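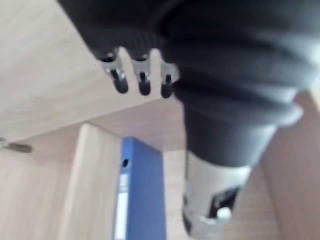

Small Hotels, Long Stays: What Guests Look For When They Book More Than a Weekend
Student project report, Travel and Hospitality module
Group from Zalewska College

Why we picked this topic

Most of the class chose airlines or city festivals, and we very nearly did too. Then one of us came back from a family trip to the coast and couldn't stop talking about the laundry room at the hotel (it had a view of the harbor!), and we realized that the things people remember from a long stay are often very different from the things in the brochure. A hotel can sell a weekend with a nice lobby and a good breakfast. We wanted to know what makes somebody want to stay for ten nights, or two weeks, and then book again.

We looked at two seaside towns, Brasholm and Sundholm. They sit on the same stretch of coast and share a bus line, but they feel like different worlds. Brasholm has the ferry dock, the big parking lots and most of the chain hotels. Sundholm is quieter, with guesthouses on the hill and a long pebble beach that is hard on bare feet but beautiful in the evening.

How we did it

We visited both towns in August. We stayed in Sundholm for 3 nights because it was cheaper, and took the bus to Brasholm every morning. We talked to guests on the promenade and at the bus stop, and handed out a short paper survey with five questions on it. We had printed 200 copies, which was far too optimistic. People on vacation do not want to fill in forms, and the wind took a few of them. In the end we got 38 back that we could use.

We also spent a long afternoon reading guest reviews in the lobby of the Jallix, a small hotel near the top of the hill in Sundholm that keeps paper guest books going back many years. The front desk let us sit there with them as long as we bought coffee. This was the best part of the whole project and we could easily have written the report about the guest books alone.

What guests told us

The kitchen came up more than anything else. Guests staying longer than a week really wanted some way to make their own food, even if it was only a kettle, a small fridge and a couple of bowls. Several said they love eating out for the first few days and then start dreaming about toast. Hotels in Brasholm mostly offer a minibar, and guests were pretty cool about it. Two of the guesthouses in Sundholm have a shared kitchen on the ground floor, and people told us they had made friends in there.

Storage was the second big one, and we hadn't even put it in the survey! People wrote it in the margins. Nobody likes living out of a suitcase for two weeks. Guests asked for more hangers, deeper drawers, and a place for sandy shoes.

Room cleaning surprised us. We expected long-stay guests to want it daily, but many were happy with every third day if they could get fresh towels when they asked. Families with small children felt differently and wanted the floors done more often, mostly on account of the sand.

Price mattered, of course, but guests talked about it in an interesting way. They were less bothered by the nightly rate than by small extras that add up over time, such as parking, beach chairs and late coffee. A family in Brasholm had kept a list of theirs on the back of a map and were happy to show us.

The pool question

Our teacher asked us to look at pools, so we did. The larger hotels in Brasholm all advertise one. Guests with kids used them all day. Couples and older guests mostly told us they had been in once, or were planning to go tomorrow. In Sundholm there is only one pool, around a ten-minute walk from the beach, and it closes at 6 p.m., which several people complained about. An evening swim sounded like something a lot of them would have enjoyed after a hot day.

What we would change

If we did this again we would use a shorter survey on a clipboard and ask the questions out loud. We would also go outside the summer season. Everyone we met had chosen to come in the busiest month, and somebody who books two weeks in March probably wants different things (better heating, for a start). We talked to very few solo travelers and would like to fix that.

We also think our results lean toward Sundholm, as we slept there and knew the people at breakfast. We tried to be fair to Brasholm, and the ferry dock at sunrise really is wonderful.

Ideas for the hotels

We put together a one-page sheet and left copies at the places we visited. It suggests a shelf for beach shoes by the door, a kettle and two real mugs in every room, one clear price for parking by the week, and longer pool hours in summer. The Jallix has already asked for a second copy, and we are hoping to go back next summer to see the shoe shelf.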